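Kitchen > Knives & Sharpening > Reviews

The Kirano rolling sharpener: three months on

I have a drawer of sharpeners that didn't work, so when the Kirano rolling sharpener came to the top of my list I was not in a generous mood.
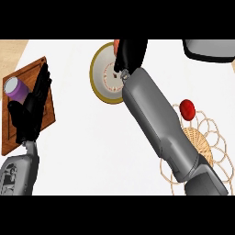 It had 971 reviews on the shop page the evening I ordered it, nearly all of them glowing, and a good many written by people who had owned it for an afternoon. Any sharpener feels like a miracle on the first afternoon if your knives have been neglected for years. What I wanted to know was how it would do by the tenth sharpening, on knives that were already in fair shape, with me being the sort of person who does this after supper with the radio on and half my mind elsewhere.

For anyone who has missed the craze, a rolling sharpener comes in two parts. There is a block with magnets in its sloping sides, which holds the knife upright on its spine with the edge facing the ceiling. Then there is a fat little cylinder with an abrasive disc on each end, and you roll it back and forth along the worktop so that the disc rubs against the edge. The block sets the angle and the disc does the cutting. You turn the knife round and do the other side. The Kirano has a 15 degree side and a steeper one, a diamond disc for the heavy work and a finer ceramic-ish disc for finishing. The leaflet calls the fine one a "honing plate" and leaves it at that.

What you get

The box is far too good. I always distrust a box with a ribbon in it. Inside were the block, the roller, a cloth, and a card inviting me to register for a lifetime guarantee. I tried to register. The page wanted my phone number, my date of birth and a photo of the knife I loved most, so I closed it.

The roller itself is well made, I'll give it that. It has a good weight, the rubber rings grip the worktop and the two ends turn together without any wobble I could find. The block is lighter than I would like. Its feet are a sort of soft tacky pad that works beautifully on a clean surface and slides about as soon as there is any flour or crumb under it. You will want to wipe down before you start. You will want to wipe down afterwards as well, as the diamond disc throws off a fine grey dust that I did not enjoy finding near the butter.

The knives

I used it on four knives that get real work in our house. A cheap stamped cook's knife that came from a supermarket, a heavier German-style one that was a wedding present, a small paring knife, and a thin Candberg vegetable knife that I am rather fond of and didn't offer up until the second month.

I also borrowed two from Costel Mocanu, who cooks for a living and was rude about the whole idea. He sharpens on stones, and has done since he was a teenager. He gave me a pair he described as "ones I don't care about", which told me what he expected.

First results

The supermarket knife went from hopeless to decent in about the time it takes to boil a pan of potatoes. It had been crushing tomatoes for a year. After the diamond disc and then the fine disc it went through a ripe one with its own weight and a bit of a push. I was pleased, and then annoyed at being pleased, and I went and read the leaflet again to see what they were claiming.

They claim "razor sharp in under a minute". It isn't under a minute and it isn't razor sharp. If the edge is truly blunt you will be rolling away for a good while on each side before you raise a burr, and the leaflet never mentions the burr at all. That is a serious omission. If you stop before the burr comes up, you have polished the shoulders of a blunt knife. I suspect most of the disappointed reviews (there are a few, if you sort them the right way) come from exactly this. Run your thumb gently off the side of the edge, away from it and never along it, and feel for a slight catch. When you can feel it the whole way down, swap sides.

The German-style knife was where it started to come apart. It has a thick bolster that runs right down to the heel, and the roller can't get at the last bit of edge. You can see the line where the disc stops. Do this a few times and the heel will stand proud of the rest, so the blade won't sit flat on the board and your spring onions come out in paper chains. Kirano's answer, on their help page, is to "avoid knives with full bolsters". Fair enough, but that rules out half the wedding-present knives in the country, and it ought to be on the front of the box.

The paring knife was fiddly. The blade is so narrow that when it hangs on the magnet the edge sits low against the roller, and you must prop the block up on something to bring it to the right height. I used a paperback. It did work, in the end.

The magnets

I have a proper complaint about these. They hold a clean, flat, wide blade very well. They hold a tapered blade less well, and a blade with a hammered finish hardly at all. Costel's older knife has a slight bend in it that he has never bothered to correct, and it rocked on the block every time the roller went past the middle. If the knife rocks, the angle changes, and the angle is the only thing you are paying for.

You can press the knife against the block with your free hand, and I did. At that point one hand is holding a blade with its edge upwards while the other pushes a roller at it. I would not let a teenager do this unsupervised and I would think twice about doing it myself late in the evening.

How long the edge lasted

This is where I expected it to fail outright, and it didn't quite. On the 15 degree side, the supermarket knife kept a useful edge for a week and a bit, then dropped off quickly. Soft steel doesn't like a narrow angle. When I redid it on the steeper side it felt a little less keen on the first day and stayed usable for much longer. The leaflet pushes the narrow side for everything. I would do the reverse and keep it for the thin, hard knives.

The Candberg was the best of the lot. It took the narrow angle happily and I have only touched it up once since, with the fine disc alone. I can't say the Kirano did a better job than the man at the market who used to do it for me, but he has retired and the nearest replacement wants them left overnight.

When I gave Costel his pair back he cut a sheet of kitchen paper with the straight one, looked at it, cut another, and said it was fine for a canteen. From him that is a warm review. The bent one he put straight in his bag.

Against the cheaper options

The Pistance pull-through costs less than a third of the price and lives in my drawer of shame. It is faster. It also chews visible metal off the blade and leaves a ragged edge that feels sharp for two days, and I wouldn't use it on anything I minded losing. For a camping knife, fine.

A combination water stone costs about what you would pay for a couple of takeaways, and will give a better edge than any of these in the hands of someone who has practised. I have practised, a bit. I am still uneven towards the tip, and the Kirano is more even than I am on a straight blade. On a curved one it is worse, as the roller meets the belly at a different distance from the block and the angle drifts. The tip of my cook's knife now has a slightly wider bright strip than the rest of it. It cuts perfectly well. It bothers me every time I pick it up.

My sister-in-law swears by an electric one from Mac an tSaoi. I used it at hers over Easter and found it loud and greedy, though she has had it for years and her knives are sharper than mine were, so make of that what you like.

The discs wear out

The leaflet says the diamond disc is good for "years of normal use". Mine already feels smoother than it did. Some of that is the usual bedding-in that diamond plates go through, and some of it may be clogging, which a rub with an ordinary pencil eraser helped with. Replacement discs are sold only as a set, coarse and fine together, and were out of stock on all three occasions I checked. I would want to see them in stock before spending this sort of money. There is a "pro" pack with extra grits as well – I haven't tried it and, going by the price, I don't intend to.

Should you buy it?

If you own thin, straightish knives without a big bolster, you know you will never learn to use a stone, and you can find it in a sale, then yes, I think you would be content. Wait for the sale. The full price is silly, and it was "reduced" by the same amount every time I looked between March and July, so I doubt anyone has ever paid it.

If your knives are heavy German ones, or have any curve worth mentioning, save the money. And if you've already got a stone that you gave up on after two goes, get it out again and give it a wet Thursday evening before you order anything.

I'm keeping mine, for the Candberg mostly. The ribbon went on a birthday present.

Scores
Build: good, apart from the feet
Ease of use: fair
Edge: good on the right knife
Instructions: poor
Value: poor at full price, fair in a sale

Filed under: Sharpeners, Gadgets we paid for ourselves

Contact us | Privacy | © All text and pictures copyright. Please ask before reprinting. | Back to top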